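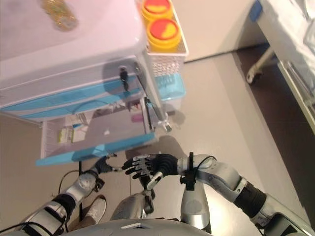
About us

Brerberg Books is a small independent bookshop and events room on Unia Street, next door to the old bank. New books downstairs, secondhand up the back stairs, readings most weeks. We've been going long enough that some of the kids from our first story morning now come in for exam guides.

What we stock

Fiction mostly. History, a good bit of crime, poetry (more than is sensible), cookery, and a local shelf that is always a mess because people keep taking things off it. Childrens books have their own room with the low chairs. If we haven't got it we can order it, usually in 2 days, longer for anything from abroad. Ask at the till or ring. Email works too but we are slow with it.

The secondhand floor is bought in from house clearances and from customers. Bring a bag, not a van, please — ring first if it's more than one box. No encyclopedias, no magazines, nothing that has lived in a damp shed.

Events

Author evenings are on Fridays, doors at half six, start at seven. The upstairs room is small so do book. Most are free. The odd one has a ticket, and the price comes off the book if you buy it on the night. There's a glass of something, wine or elderflower, and we try to get everyone out by nine so people can catch the last 178 from the bottom of the hill.

Bigger names go over the road to Wesex Hall, which seats 300 and has proper heating. Tickets for those are sold here and at the hall box office, same price both places.

Signed copies: if you can't make it, tell us before the day and we'll get one done for you. Dedications fine, keep them short. We hold signed copies for a month and then they go on the shelf.

Reading groups

We run two. The daytime one reads whatever is new in paperback. The evening one is called the Naidu group after the café it started in, and does older novels, one a month, long ones get split. March is a Victorian, all 800 pages of it, so start early. Both are free and there's 10% off the group title. You don't have to speak. You do have to have read some of it.

Schools and libraries

We do book fairs, author visits and class orders for schools in the area. Teachers can open an account, we invoice at the end of term. Give us a good few weeks notice for a visit, authors book up quickly and the spring term goes first.

Self-published authors

Yes we take local books, sale or return, a few copies at a time. Drop one in with a note and a phone number and somebody will have a look at it. Please dont ring to ask if we have read it yet. Launches in the upstairs room can be arranged, small hire charge, you bring the cake.

Finding us

Step at the front door, ramp round the side — press the bell and we'll come. The events room is up one flight with no lift, sorry, so tell us when you book if stairs are a problem and we will move things down to the shop floor. Dogs welcome on a lead. Closed Sundays and bank holidays.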